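Cleaning and Regreasing Small Plastic Gears

May – by Pramila Sachdeva

Plastic spur gears in small gearboxes usually fail from old grease holding grit against the teeth. Cleaning takes up to 200 minutes, most of it drying time.

Note the order of the gears before removing the shafts. Mark one face of each gear with a paint pen – some hubs are longer on one side.

Wipe off the bulk of the grease with a dry cloth. Soak the gears in warm water with dish soap, then work a soft nylon brush along each tooth from root to tip. Do not use acetone or brake cleaner. Rinse and air dry on a lint-free cloth.

Inspect the teeth under a bright light. Replace any gear with a cracked hub, rounded tips or a white stress line at the root. Lay out parts on a light-colored plate with a rim; dark gears show up well and do not roll away.

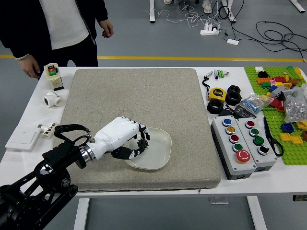
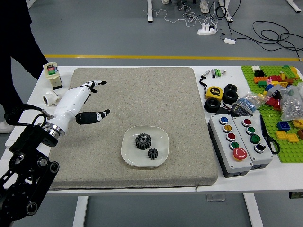

Apply a thin film of plastic-safe grease to the teeth only. The Suvard 1131 box takes 2 grams in total. Refit the shafts and turn the train by hand through several full revolutions – it should move evenly, with no tight spot. Wipe off any grease pushed out at the sides before closing the cover.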